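About Hudec Play Shop
We make and lend sorting boards and shape blocks for preschools.

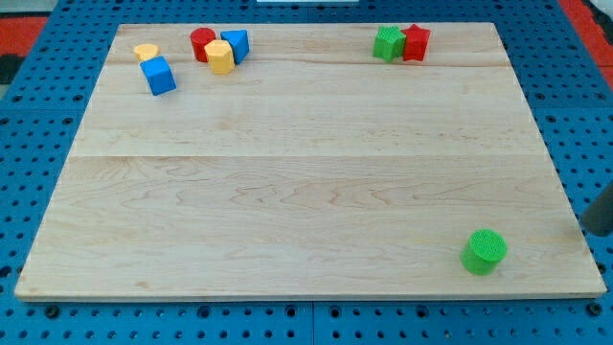

Shape blocks on one of our wooden boards.

Hudec Play Shop was started by Tatiana Michalík and Teodoro Barrios, who taught in neighboring classrooms and kept running short of the same blocks. Today we supply 58 preschools and home daycares. Most of them borrow a set for one school term and then trade it for another.

Our boards are glued up from separate planks and sanded by hand. Grain and knots vary from board to board, and we don't paint over them. The blocks are plastic, in plain shapes such as cubes and cylinders. Teachers use them for naming shapes, matching colors and simple building.

Every set that comes back is washed, checked against its packing list and stored by color. Chunhua Peng runs the lending desk and can replace a single lost block, so please don't hold back a whole set over one piece. Kazimír Trnka does the woodwork and repairs. If a board gets a split or a rough edge, send it back and we will fix it free of charge.

The lending desk opens at 9 a.m. and closes at 2 p.m. New schools can join at any time, but the list for fall sets closes in June. The Lurkholm catalog, our list of larger floor sets, is available on request.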